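January, 11 p.m., kitchen table

Eleven at night and I am sewing. If my grandmother could see me she would be thrilled for as long as it took her to put her glasses on.

Week two of the suturing course. Concetta D'Amico, who runs it, wants a diary from each of us, a page after every practice, "honest and legible." I can offer her one of those. Pink pad, blue-green thread, curved needle, and me with my tongue between my teeth like a kid coloring in a horse.

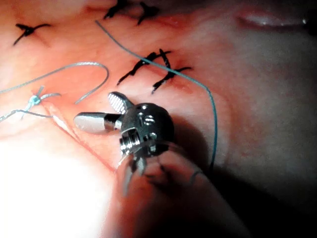
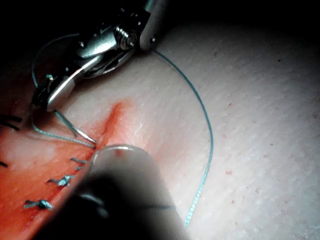
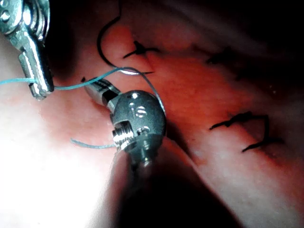 Tonight's subject was slack. I have always thought of thread as the thing that follows the needle around, a sort of tail. Concetta thinks of it as a second patient. Leave too much lying on the pad and it finds its own way into a loop, and the loop finds the next stitch. Pull it all through and you have no tail to tie with, so you sit there with an inch of nothing, trying to look as if you meant it. I did both, in that order, before the tea was cool enough to drink.

Then the bite. You go in square to the skin, let the curve of the needle do the traveling, and come out the same distance on the far side. I go in at a slant, like someone trying to leave a party. Graziella Cocco, two seats down from me in class, gets hers so even they look printed. She used to hem curtains at Caruso and says it's the same job except that curtains don't bleed. I said the pad doesn't either. She said give it time.

My count for the night was 40 stitches, which is the homework, and I am counting the ones I cut out again. Concetta wants 166 by the end of the month. The price of the pads being what it is at Hullell, I'm going back over old ground, and there's a stretch near one end of mine that is now mostly hole. Elen from the morning group turns hers over and uses the back. I tried it. The back is like sewing a bath mat.

Knots: better. I have stopped making grannies except when I'm tired, so I made four. The trick seems to be not thinking about which hand is which. The minute I think "left," I have no left. I got a run of three good square ones around ten, put everything down, and walked to the fridge and back in triumph.

Things to ask on the next class night: how short is too short for a tail. Whether you can get the thread to forget the shape of its packet, because mine comes out with opinions. Whether Indik sells the needles singly, as I dropped one and have been walking around in boots ever since.

My neck hurts. The lamp is too low or I am too tall. Found a clipping of thread in the butter.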